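Subject: Re: [handheld-users] left unit: fingers not meeting, checks after swap

Khurram,

Answers inline, trimmed. The finger procedure is further down for anyone else who keeps a pair of these running.

> On the Flerach branch we replaced the fingers on the left unit. Since
> then the width reading at full close is off from what it was, and the
> tips catch on thin cloth. Trigger feels normal. Do you redo the whole
> calibration after a finger swap, or only the zero? Also, the spare
> fingers from Mabula seem a hair longer than the old ones. Is that
> expected?
>
> Khurram Naqvi

Redo the zero and the full-open point. The camera calibration can stay as it is, provided you did not loosen the housing. If the top center screw on the front plate has been turned, do the cameras again too.

On length: yes, the second batch is longer. Old fingers and new fingers should never be mixed on one unit. If you have one of each, the tips meet at an angle and you get the catching you describe. Check that first, before touching any settings.

What I do after a swap, with the unit powered from the bench supply:

1. Seat both fingers and tighten by hand, then a quarter turn with the short driver.
2. Close on a strip of printer paper. It should hold across the full width of the tips. If it pivots, reseat.
3. Set the zero with the trigger fully pulled. Release, pull again, read the value. Repeat 6 times. I accept a spread of 2 counts.
4. Set full open. Ours lands at 200 on a good unit. At 195 or lower, look for dirt in the slide before you accept the number.
5. Wipe both lenses and check for smears under a lamp.
6. Write the finger batch in the unit log next to the number on the label.

Then a session on real cloth. A bench close on paper will pass fingers that still snag on a knit, so we always finish on garments.

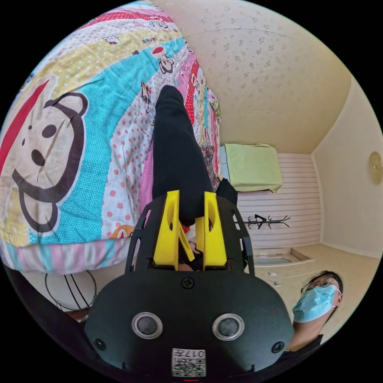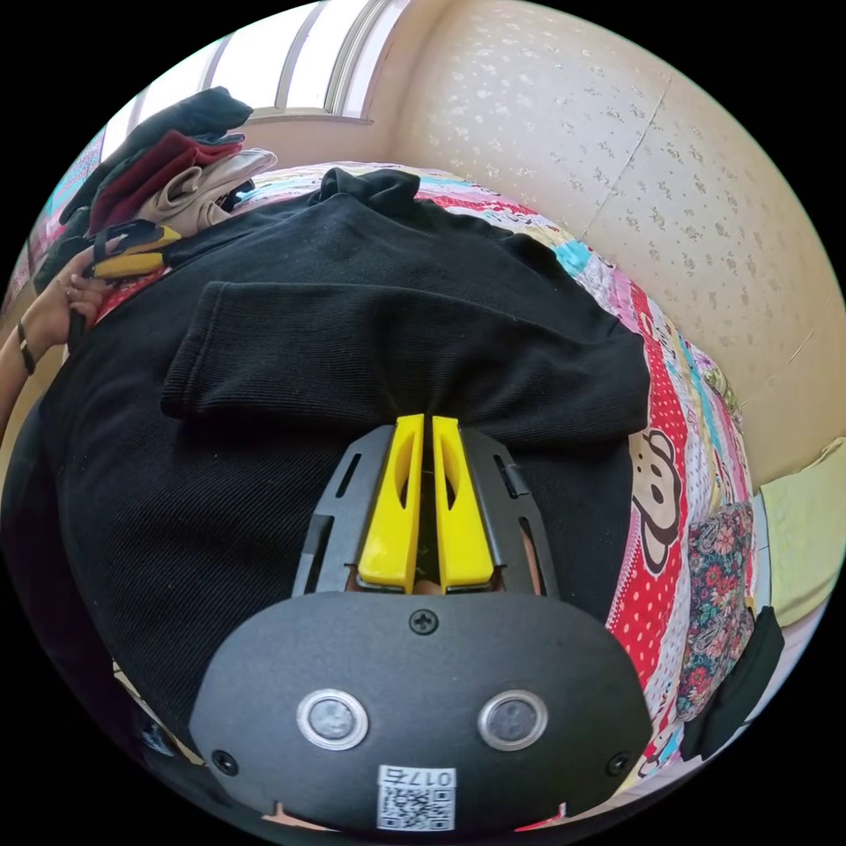
*Unit 017, yellow fingers fitted. Second picture: tips on the ribbed knit, with the other gripper at left.*

For the knit test, lay the garment flat, take a single layer at the sleeve, lift, and let go. Any thread that stays on a tip means a burr on the molding. I take burrs off with fine wet paper, 2 or 3 strokes along the edge and never across it. Clean off the dust and run the zero again.

Two more points:

- The label has to stay readable. The import script in Brirkow sorts by unit number and will file a left-hand recording under the wrong side if somebody types it in by hand.
- If the reading drifts over a session with no change in the fingers, suspect the cable strain relief. We had this in January and spent too long on the slide.

Please send the raw open and close values from before and after your swap. If the offset is the same at both ends, it is finger length and the new zero will take care of it. If it differs, I would open the slide.

Wekesa Were
Flornura, hardware bench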